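Section 7: Washing and drying your towels on the Griltard

Okay, towels. I get more emails about towels than anything else in this guide, so they've got their own section now. I've run the Griltard at home for ages and I'm still fond of it, even if the Trinden booklet that comes in the drum is no help at all.

Before you start: turn on the cold tap behind the machine and check the hose is finger tight. Don't use pliers on it (I cracked a fitting that way in July and had to mop the laundry floor in my socks).

1. Shake each towel out and drop it in loosely. Stop when you can still fit your hand flat between the load and the top of the drum.
2. Pour 50 mL of liquid into the left drawer. Powder goes in the middle one.
3. Turn the dial to Heavy Cotton and press Spin until the highest light comes on.
4. Hold Start until it beeps. A quick tap won't do it, and yes, I've walked off and come back to a dry load more than once!

Note: skip the fabric softener. It coats the loops and the towel stops soaking anything up. If yours already feel waxy, run them once with 100 mL of white vinegar in the softener slot and no detergent.

CAUTION: never mix vinegar with bleach, in the drawer or anywhere else.

5. When the door clicks, get everything out and give it a good hard snap before it goes on the line or in the dryer. 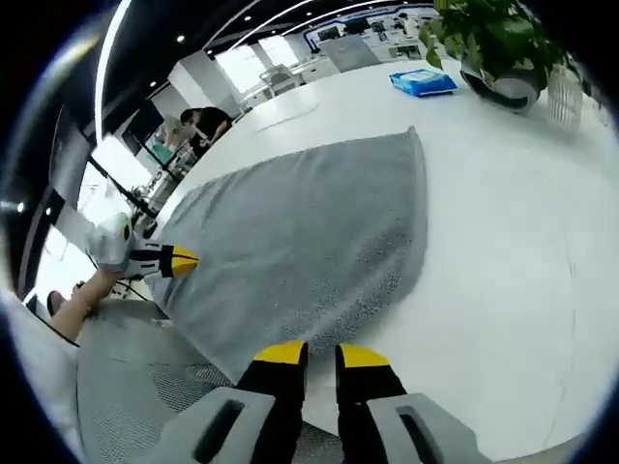
6. Dry on Medium. High heat makes the hems pucker, and then they never fold square again.
7. Clean the lint filter while it's still warm, as the fluff peels off in one go. Thabiso Le Roux wrote in to say he does his with an old toothbrush, which works a treat on the corners.

If E4 flashes partway through, see the drain pump section.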